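I have a soft spot for cars that make no sense on paper, so when people at our Thursday meet start on about engine swaps I tend to drift over with my tea and listen. Lately, though, it's been the same argument every week, and I've heard it enough times now to want to put my side down properly.

The argument is about mileage. Specifically, whether a car that's been restored ought to be driven, or whether you've basically ruined your own work the minute you take it out in the rain.
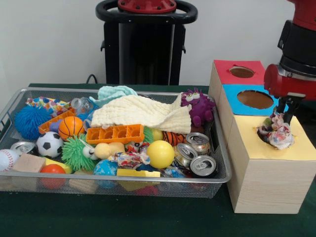
*Photo: Krisztina Kozma*

My own car is a tired little estate with 79 horsepower when it was new and fewer now, I should think. I bought it from a farmer out past Plesari with a dead battery and straw in the heater. I've had it in bits twice. The second time I did the sills, the rear arches and the floor on the passenger side, and I spent most of a summer lying on my back with a wire brush, swearing. It cost me 4000 all in, and I could have bought a nicer one for that!

And I drive it. I drive it to work, I drive it to the tip, I drove it to Jilovach and back in August with the windows down and a gearbox mount that had given up somewhere on the way. The paint on the bonnet is already chipped. There's a scratch on the tailgate from a wardrobe. None of this bothers me in the slightest, and it seems to bother other people enormously.

The trailer lot (you know who you are) will say that once the good ones are used up they're gone, and there's something in that. If you've got a car with 309 miles on it and the plastic still on the seats, fine, leave it be. I wouldn't want to be the one who took it round the ring road in February either. But most of us haven't got that car. Most of us have got something that was ordinary when it was built and has been welded by three different people since, one of whom couldn't weld.

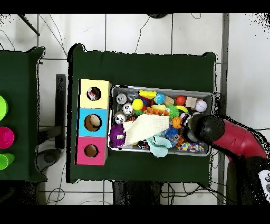

Rindus Classic & Modified Car Club — Members' Pages

What gets me is how badly they take to being parked. Seals dry out, brakes stick, the fuel goes off and gums everything up. A chap I met at the Uibo show had a gorgeous coupé, much better than anything I'll ever own, and he couldn't get it off the field at the end of the day. He'd done 500 miles in it since the rebuild. We pushed it up the ramp and he was very nice about it, but he looked miserable.

I'd also say — and this is where I usually get shouted down — that you don't know whether you've done a job properly until you've put some miles on it. My rear brakes were perfect on the drive. They were less perfect going down a long hill behind a caravan, and I had them apart again that same weekend.

So take it to the shops. Get a bit of mud up the arches, hose it off after and give the box sections another squirt of wax before the winter. If anyone fancies coming along for a run one evening, I usually set off from the car park when the tea urn goes off, and I don't go fast.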